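# Plan de travail en bois massif : huile ou vernis ?

**mornex67** a écrit :

Bonjour à tous,

On a récupéré un plateau en lamellé d'érable pour l'atelier, 2 m de long, épaisseur 44 mm. Il est poncé au 120 et pour l'instant rien dessus. Il servira à tout : bricolage, collage, un peu de découpe, parfois le café. Mon beau-frère me dit vernis polyuréthane et on n'en parle plus. Le vendeur me dit huile dure. Je n'ai jamais fait ni l'un ni l'autre sur une surface de cette taille.

Budget : je ne veux pas y passer plus que le prix du plateau. L'atelier est chauffé seulement quand on y est. 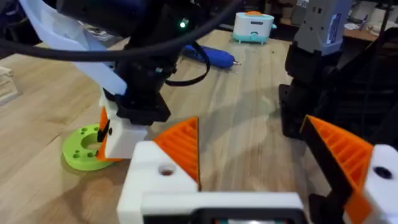 ## Réponses

**Tabrizi** a écrit :

Huile dure sans hésiter. Le vernis sur un établi, au premier coup de tournevis tu as un éclat, l'humidité passe dessous et ça fait une auréole grise. Pour rattraper, il faut tout reponcer. Avec l'huile tu ponces la zone au 180, tu remets un coup de chiffon et c'est fini.

Trois couches fines, 24 h entre chaque, et tu essuies l'excédent au bout de 20 minutes. Si tu n'essuies pas, ça colle pendant une semaine.

**Drutell** a écrit :

Pas d'accord avec Tabrizi. J'ai un établi verni depuis novembre 2011 et je n'ai eu aucune auréole. Il faut un vernis parquet bi-composant, pas le pot premier prix, et surtout faire les deux faces et les chants. Les gens vernissent le dessus et laissent le dessous brut, ensuite ils se plaignent que le plateau tuile.

L'huile, dès que tu renverses de la colle ou de l'acétone, c'est mort.

**Tabrizi** a écrit :

La colle à bois sur de l'huile dure, ça s'enlève à la spatule une fois sèche. L'acétone attaque aussi pas mal de vernis. Pour les deux faces, là oui, je suis d'accord, et c'est valable pour l'huile aussi.

**mornex67** a écrit :

Merci. Le dessous n'est pas poncé du tout, je le fais au même grain ? Et pour les nœuds, il y en a quelques-uns plus foncés, est-ce qu'il faut les reboucher ? 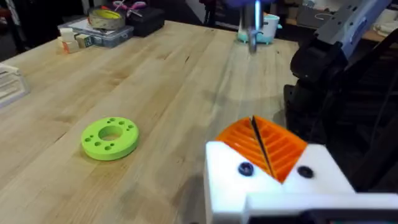
Autre question, la fixation. J'avais prévu de visser directement le plateau sur le piètement en acier avec des vis à bois par-dessous.

**Kane Mudgway** a écrit :

Surtout pas de vissage direct. Un plateau massif bouge en largeur entre l'été et l'hiver. Il faut des trous oblongs dans le piètement, perpendiculaires au sens du fil, avec une rondelle large. Sinon il fend ou il arrache les vis. Ton atelier chauffé par intermittence, c'est le pire cas.

Pour les nœuds : si l'ongle n'accroche pas, tu laisses. Sinon, époxy transparente à la pointe d'un cure-dent, et reponçage local.

Le dessous au 80 suffit.

**Sidosham** a écrit :

Je me permets une troisième voie : savon noir. On fait ça sur des tables dans les pays nordiques, c'est clair, ça ne jaunit pas et ça ne coûte presque rien. L'huile dure va foncer ton érable et lui donner un ton miel. Si tu veux garder le côté pâle, prends au minimum une huile avec un peu de pigment blanc. 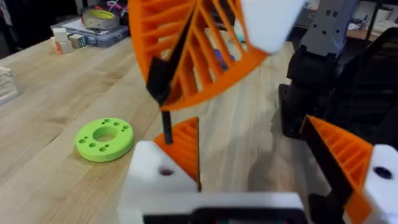

Par contre le savon, il faut en remettre tous les mois au début, et il faut accepter les taches.

**Drutell** a écrit :

Du savon sur un établi… Sur une table de cuisine à la rigueur. Là il parle de collage et de découpe.

**Sidosham** a écrit :

Il parle aussi de café. J'ai précisé les inconvénients, il choisira.

**Tabrizi** a écrit :

L'huile pigmentée, c'est une bonne idée pour l'érable. Fais un essai sur une chute ou sur la face du dessous. Attention à bien mélanger le pot, le pigment tombe au fond. Et les chiffons imbibés, à plat dehors ou dans un seau d'eau, jamais en boule dans la poubelle. Ça peut prendre feu tout seul.

**mornex67** a écrit (mercredi 6 mai 2020) :

Je reviens donner des nouvelles. J'ai suivi Tabrizi pour l'huile et Sidosham pour le pigment blanc : trois couches dessus, deux dessous. J'ai élargi les trous du piètement à la lime comme conseillé par Kane. Le litre a suffi, il en reste presque 44 cl.

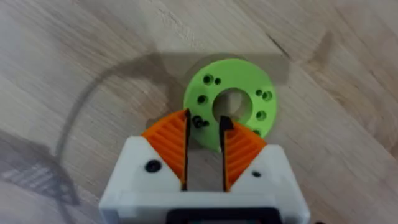

*Le plateau côté clair, avec une veine plus foncée en haut à droite.*

Le toucher est un peu rugueux par endroits. C'est normal après la dernière couche ?

**Tabrizi** a écrit :

Oui, c'est la fibre qui s'est relevée. Attends dix jours que ce soit dur à cœur, puis un passage léger au pad blanc, dans le sens du fil. Pas d'eau stagnante dessus d'ici là.

**Drutell** a écrit :

On en reparle dans deux ans quand tu auras renversé ta première bouteille de dégraissant. Pour l'entretien, évite en tout cas les lingettes.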